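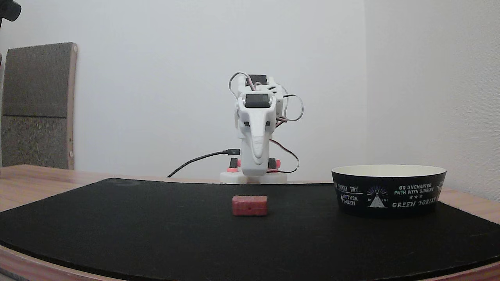 **Figura 1.** O bloco vermelho e a tigela "Green Forest" sobre o tapete preto.

### 3.2 A tigela e o bloco

Confesso que, quando comecei esta parte do estudo, achava que a tigela era o menos interessante de tudo! Eu queria falar do bloco – pequeno, vermelho, de cantos arredondados, com aquela textura meio áspera e salpicada (Figura 1) – e a tigela era só o lugar onde ele ia parar. Mudei de ideia bem depressa, e a culpa é da Fenna Coppens, que leu as primeiras anotações e me perguntou por que é que metade dos participantes falava da louça e quase não mencionava o bloco.

Fui reler tudo. São 1.972 descrições escritas, recolhidas em Stimcombe desde julho, e a tigela aparece mesmo por todo o lado. As pessoas adoram o que está impresso nela: "SUNNY DAY", "MOTHER EARTH", a tendinha branca com o sol por cima, o "EST" e o "1983" pequeninos de cada lado. Um participante escreveu que lhe lembrava o acampamento da escola, outro quis saber onde se comprava (eu também queria!). E há a frase "GO UNCHARTED PATH WITH SINGING", que me acompanha há semanas e que já dei por mim a cantarolar no elétrico.

Para a análise, separei os textos em 2 grupos, os que começam pelo bloco e os que começam pela tigela, e pedi ao Győző Sárközi que classificasse uma parte sem ver as minhas etiquetas. Discordámos em 19 casos, quase todos frases do género "o vermelho ao lado da tigela escura", em que cada um de nós lia uma coisa diferente. Resolvemos isso com a Mariann Szilágyi, que ficou com o voto de desempate e foi bastante mais severa do que eu esperava.

Mantive o tapete preto fora das categorias. Por fora, a tigela é de um azul-marinho quase preto, e vários participantes escreveram que ela "se perde" no fundo, salvo a borda interior cor de creme. Gostava de ter tratado isso à parte, mas as respostas são curtas demais – ficou para a secção 4, com os dados de Rendgate.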